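Saarela Community Rooms, Rardale
Progress report to the Prornard Fund: sorting and storing donated household and first-aid goods
Period covered: March to June
Prepared by Vilja Leinonen, stores coordinator

Summary

The grant of £2000 was for clearing the back store, fitting shelves and setting up a simple system for the small packaged goods people leave with us. The shelves are up and in use. Sorting is well advanced but not finished. We expect to complete it within the grant period and are not asking for any change to the budget.

Work done since the last report

The old cupboards have been taken out and the wall behind them repainted. Shelving from Eletti was delivered in April, a fortnight later than promised, and one upright had to be exchanged. During the delay we stacked everything in the corridor, which was a nuisance for the lunch club, and they were patient about it.

We have labelled 32 storage tubs. Each has a card on the front with the kind of goods, the earliest use-by date inside and the initials of whoever last checked it. The cards are written in pencil so that they can be changed. Ointments, creams and balms are together on the middle shelf. Plasters and dressings are beside them. Soap, tissues and other toiletries are lower down, where the heavier tubs are easier to lift.

More than 9 bags of goods were found to be out of date or already opened. Medicines among these went back to the pharmacy in Rardale for disposal and the rest was thrown away. We had not allowed for this much waste in our plan, and we have changed the notice at the door to ask for sealed items only.

Items with foreign packaging

A fair part of what we receives comes from families who have lived or travelled abroad. Some of it is well known to the people who use the store and is asked for by name. Some of it we cannot read. In the first weeks these items were put in a general tub and stayed there, which helped no one.

Since May we have used the following method. If the name and the kind of product are printed in English, the item goes on the shelf with others of its kind, provided the box is sealed and in date. If the wording is in another language, the item is set aside until someone who reads that language has told us what it is. We then write the name on a small sticker and put it on the back, so that the original print is not covered. Anything still unidentified at the end of the month is not given out.

Finding readers has been slow. We have people who can help with Finnish, Polish and Arabic. For Chinese we have one offer of help, for an hour or so every other week, and a small backlog has built up. A request has gone to the library for a second reader.

Spending

Shelving and fixings came in slightly under the estimate. Paint and filler came in slightly over. The money set aside for a label printer has not been spent, as the pencil cards are working well enough, and we would like to talk to you about using it for a lockable cabinet for the ointments and creams. Receipts are in the folder sent with this report.

Remaining work

There are 7 tubs still to sort, most of them mixed. The list of stock needs typing up. We also need to agree who checks dates over the summer, when two of our regular helpers are away. The next report will cover the period to the end of September.

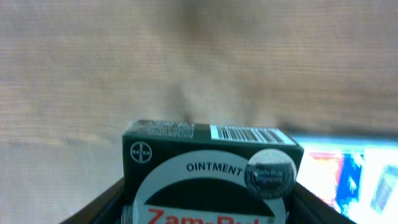
A box of Zam-Buk ointment, English wording

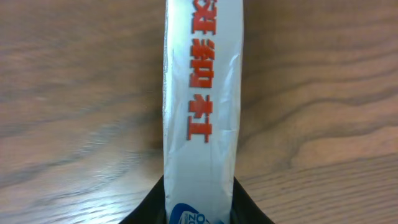

A white packet with Chinese lettering in red

Page last changed: June, by V. Leinonen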